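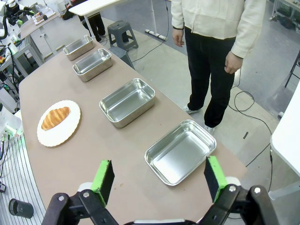

How many times does somebody have to show the arm the same job before it starts to pick it up? It depends a great deal on how different the tries are from one another, and for a plain pick-and-place job we plan on 76 good ones before we bother training anything.

That number comes up at every open evening, so I thought I'd put it in the newsletter and save my voice a little! When we started the Noka project here at Wikgate, we were terribly proud of a pile of runs that all looked alike (same start, same reach, same spot), and the model we got out of them was lovely right up until anybody nudged the plate. Solveig Fjeld, bless her, had warned us about that in November, and she was nice enough to bring it up only twice.

So now we work in short blocks. The bakery set is the one we're on at the moment, with a croissant on a scalloped white plate and four metal trays in a row, and each block is 12 tries with one thing changed between them. Perhaps the plate moves over a bit, or the arm starts from higher up, or a different person takes the controls, which makes more difference than you'd think, as some of us are slow and careful and some of us (hello, Halvorsen team) are not.
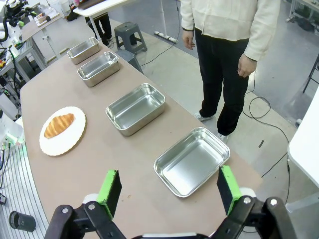
After each block we stop for nearly 30 minutes and watch everything back. I used to grumble about that part, but I've come to enjoy it, coffee in hand. Fumbled tries get a label and go in their own folder, and we keep them, too, for a recovery set that Solveig wants to put together later on. Anything where the recording dropped out gets thrown away and done again.

We still need people for the Sunday session at Flastness, by the way. You don't need to have driven the arm before, and we'll give you 5 practice tries that don't count toward anything. Bring a sweater, and do let Solveig know if you're left-handed, as she'd love to have more of you in the set.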